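Alik Tabletop Parts Set: Adapters and Plugs
Data card and README

Maintained by the Cheng office of the Pemon program
Card last revised: 11 November 2023

Summary

The Alik Tabletop Parts Set documents the handling of small electrical accessories at a table. The present release covers power adapters, plug-like parts, and the bringing together of two parts above a tabletop. It contains 3045 still pictures arranged in 86 sessions. Each session has a short written record that names the parts handled and the activity attempted.

The set is intended for people who study how small household objects are picked up, held, turned, and presented to one another. It is also suitable for work on naming objects and on describing surfaces.

Contents of the release

The release is divided into four folders: adapters, plugs, paired parts, and table views. A picture is filed once only, under the folder that best matches its main subject. Where a picture could belong in more than one folder, the paired parts folder takes priority.

Session records are plain text files. The fields are session code, part names, activity, surface, and remarks. The remarks field may be blank. Part names follow the Gullalar word list, which prefers common terms over trade terms. An object is entered as "power adapter" if it has a body and a port, and as "plug-like part" if its exact type has not been settled by the annotator.

Paired parts

Pictures in this folder show two parts close to one another. The adapters are rectangular, with an off-white top and silver-gray sides. Annotators record the position of the adapter (upright, flat, or on its side), the direction in which the port faces, and the position of the second part. Contact between the parts is recorded only where it can be clearly seen. The label "near port" is used in all other cases. 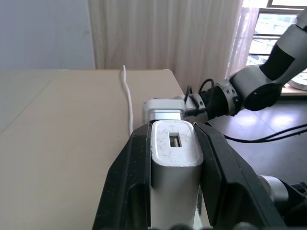 Gullalar asked whether "near port" should be split into two labels, one for parts that are lined up and one for parts that are merely close, and noted that the single label had led to disagreement during the February review. The request has been accepted for the next release. Until then, users who need the distinction should consult the remarks field, where alignment is noted for 111 of the pictures in this folder.

The condition of a part is described in everyday words. "Scuffed" refers to light marks on a surface, and "dusty" refers to loose specks. Neither word is a judgment on whether the part works. No electrical testing forms part of this project, and no statement about voltage, output, or safety should be drawn from the set.

Port types are named with caution. A port that resembles a USB socket is entered as "USB-style" unless the marking on the part confirms the type.

Table views

The table views folder provides wider pictures of the work surface. The tabletop is beige and made up of two joined surfaces, with the rear one slightly more olive and the front one warmer in tone. Annotators treat the two as a single surface and enter the joint as a feature of the table. It should not be labeled as an edge. The pale gray-white wall behind the table is entered as background, including its faint seams.

Shadows are not labeled as objects. Users working on color should note that the two panels differ enough to affect automatic matching, and that silver finishes may pick up reflected light. 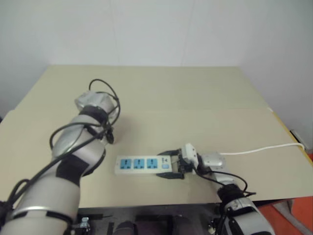 Known limitations

The range of objects is narrow. Results obtained with this set may not carry over to cords, wall outlets, or parts with darker bodies. The sessions share a plain setting, and the set offers little variety in background.

Session lengths are uneven. A single session may hold up to 86 pictures, while the shortest hold very few. Users who divide the set for training and testing should do so by session and not by picture.

Access and corrections

Copies are issued by the Cheng office on written request. Requests should state the intended use and the folders required. Corrections to labels should give the session code, the current entry, and the proposed entry. Accepted corrections are listed in the change file supplied with each release.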